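Search this site... Go

Evening Makeup Basics, handout 4: finding a foundation shade that matches
Marwa Erraji, May 21, 2024

Hi all! I talk way too fast when I get going on undertones, so these are the notes for people who gave up writing halfway through (I saw you, it's fine). If you missed class, read handout 3 on skin prep first and then come back to this one.

Depth first, undertone second

Depth is how light or dark your skin is. Undertone is the color sort of glowing through from underneath. Almost everybody walks into the store worrying about undertone and then buys the wrong depth, and a wrong depth shows from across the street. So get the depth right first. Pick three shades that look close, ignore the names completely (one brand's "sand" is another brand's "honey" and I have given up being mad about it), and stripe them.

Where to stripe: on the side of the jaw, running down onto the neck a little. Please stop testing on your wrist! My wrist is two shades lighter than my face all summer long and yours may well be too. The back of the hand is even worse, it's usually darker than everything.

Then wait. Ten minutes at least. A lot of liquid foundations get darker or more orange as they dry down, and that's what we mean by oxidizing. The one I passed around, the Plurnance long wear, does it like crazy on me. I put it on pale beige and by the time I'd parked the car I was a pumpkin. On Adel it hardly moved at all, so don't go by me, go by your own jaw.

Undertone, the quick version

Warm means yellow, peach or golden. Cool means pink, red or bluish. Neutral is a mix. Olive is its own thing, kind of greeny-gray, and it can sit on top of warm OR cool, and this is why so many olive people think no foundation has ever matched them. If every warm shade looks orange on you and every cool shade looks like calamine lotion, try olive.

The vein test: I know, I know, it's everywhere. Green veins warm, blue veins cool. I think it's a so-so test and it falls apart on deeper skin where you may not see the veins much. The stripe test beats it every time. The white paper test is a bit better – hold a plain sheet next to your bare face near a window and see if your skin looks yellow, pink or greenish beside it. Take off the bright top first, or drape something white over your shoulders, because a strong color near your face bounces right up onto your chin and you'll read it wrong.

Light

Store lighting is terrible. Walk to the door, or walk outside with a hand mirror and look silly for a minute. At home, stand facing a window with the overhead lights off. Cloudy daylight is lovely for this. Late afternoon sun makes everybody golden, so no matching then.

When you're between shades

Buy both if you can stand it and mix them (this is what I do, one for winter and one for August). If you can't, go for the one that matches your neck. You can always warm up the face with a bit of bronzer, but a dark face on a light neck is really hard to fix. There are also mixing drops now. The Callen set has a white, a yellow, a blue and a brown. Use ONE drop, stir it on the back of your hand, then look. Blue is the strong one. It tones down orange beautifully and it will also turn you into a corpse if you get excited.

About the shade charts: the Drorkasum chart I handed out has 29 shades, the Badawi one has 128. More isn't always easier! With the big one, find your depth row and cover up the rest with a sheet of paper or you'll be there all night.

For next week

– Stripe three shades on your jaw, wait the ten minutes, take a photo by a window with no filter.
– Write down what it looked like wet and what it looked like dry.
– Bring whatever foundation you own, even the one you hate. Especially that one, we're going to try to rescue it with drops.
– Clean sponge, please. Clean as in washed this week.

We're in room 117 again, same time. A few of you asked about powder and I ran out of time, so very short answer: translucent powder can look chalky on deeper skin, so get a tinted one close to your foundation, and go light under the eyes. Longer answer next week with the brushes out.

If your stripes all look wrong, bring the photo anyway and we'll work it out together.
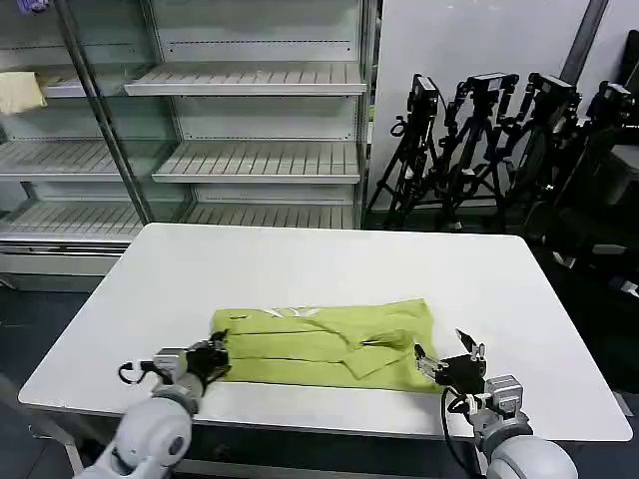
Photo: Adel Fawzy

Get new handouts by email. Enter your address to sign up for the class newsletter. You can unsubscribe at any time.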